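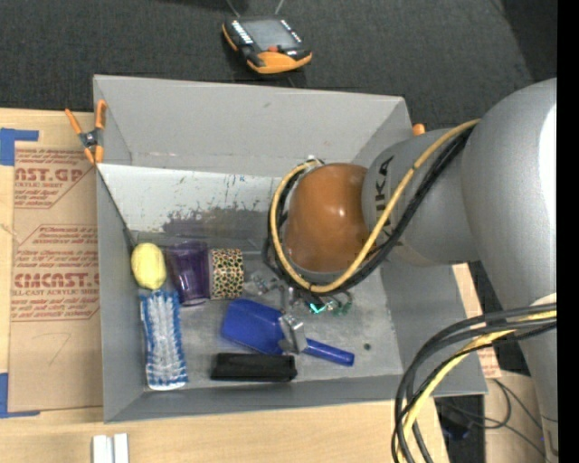

Large gray bin, open top, light wooden table.

Nidelari Secondhand Kitchenware: Frequently Asked Questions
337 Darnedus Street, rear entrance
Last updated November 21, 2025

Selling to us

What do you take?
Pots, pans, knives, bakeware, mixing bowls, plates in sets or strays, glasses, serving dishes, hand-crank anything. We also take small electric appliances if they turn on and do what they were built to do. A blender that only hums has retired.

What don't you take?
Scratched nonstick. Plastic that has gone sticky. Travel mugs, of which we already own more than there are travelers. Bread machines without the paddle. We also can't take mercury thermometers, and please stop leaving them by the door in a sock.

But my bread machine is in perfect condition.
We believe you. Where is the paddle?

Do I need an appointment?
For one box or less, no. Walk in any time before 4 and somebody will look through it while you wait. For more than one box, or for the contents of an entire relative's house, call ahead. We once had three whole kitchens arrive on the same morning in July and there are still lids we haven't matched.

How do I get paid?
You can have cash on the spot or store credit. Cash is 30 percent of what we plan to charge. Credit is higher, and we work it out item by item, so ask at the counter. Credit doesn't expire. People have tested this.

Why so little? I saw the same casserole online for a lot more.
You saw somebody asking a lot more. Look at how long it has been listed. We go by what things sell for in our own shop, to our own customers, who are cheap and proud of it. If you think you can do better on your own, you may well be right, and you'll get to find out what it costs to mail cast iron.

Does everything have to be clean?
Yes. We wipe off dust. We don't do grease. If the cleaning is going to take us longer than the selling, we hand it back to you with a scouring pad, and the pad is free.

What happens to the things you turn down?
You take them home. We know you were hoping for another answer.

Buying from us

How are prices set?
Two of us look at the thing separately and write down a number. If the numbers are close, we go with the lower one. If they aren't, we argue, and whoever has dropped more stock that week loses.

Can I haggle?
On anything that has been on the shelf for more than a month. The month it came in is penciled on the back of the tag. On newer things you can haggle all you like and we'll enjoy the company.

Do you have the lid for my pot?
Possibly. Bring the pot. Please don't bring a measurement of the pot, a drawing of the pot, or your hands held apart at what you feel is the right distance. All loose lids are $2, glass or metal, any size, and you are welcome to stand there trying them on until we close.

Do you carry Ustari pans?
Sometimes. They come in already seasoned by someone with opinions, and they go out the same day. We keep a wish list on the clipboard by the register. Put down your phone number and the size you want. If we call, you have until closing the next day before we call the next person. We've heard all the reasons why you should get longer.

What about Nägeli graters?
Same clipboard, second sheet. Check the blade side before you buy, and check it with your eyes.

Are the knives sharp?
Some are. Those have a cork on the tip. The rest are priced as dull, and there's a whetstone chained to the back counter if you'd like to see what you're getting into. We don't sharpen knives for customers. We used to, and everyone was very disappointed.

Can you tell me if an old dish is safe to eat from?
No. We don't test for lead, and we can't tell by looking at it, tapping it or asking the person who brought it in. Anything we have doubts about goes on the "decorative" shelf. If you buy a plate off that shelf and put a sandwich on it, that's between you and the sandwich.

Returns and repairs

Can I return something?
Electric items, yes, within 25 days, with the receipt, for the full amount back. Everything else you had a chance to hold up to the window first, so those are store credit only, and only if they come back in the shape they left in. "It doesn't fit in my cabinet" counts as a reason. "My husband saw it" also counts.

I dropped it in the parking lot.
We heard. Sorry.

Do you fix things?
We replace knobs and tighten handles on pans bought from us. Bring it on a weekday. We don't rewire, solder or glue, and we would like a word with whoever glued the teapot.

Getting here

Where is the rear entrance?
At the rear. Go down the alley on the left side of the building, past the dumpsters, and it's the green door. The front door belongs to the dentist. The dentist has asked us to be clearer about this.

Is there parking?
Two spots marked with our name, and street parking that is free after 6, when we're closed.

What are your hours?
Tuesday through Saturday, 10 to 5. We stop looking at boxes at 4, including yours, including if you drove a long way. If the sign says "back soon," we've gone for sandwiches and will be back as soon as there are sandwiches.

Can I bring my dog?
If your dog's tail is below shelf height, yes. Most tails turn out to be exactly shelf height.

My question isn't on this list.
Call during open hours or ask at the counter. We answer email on Tuesdays. If it's about the bread machine, see above.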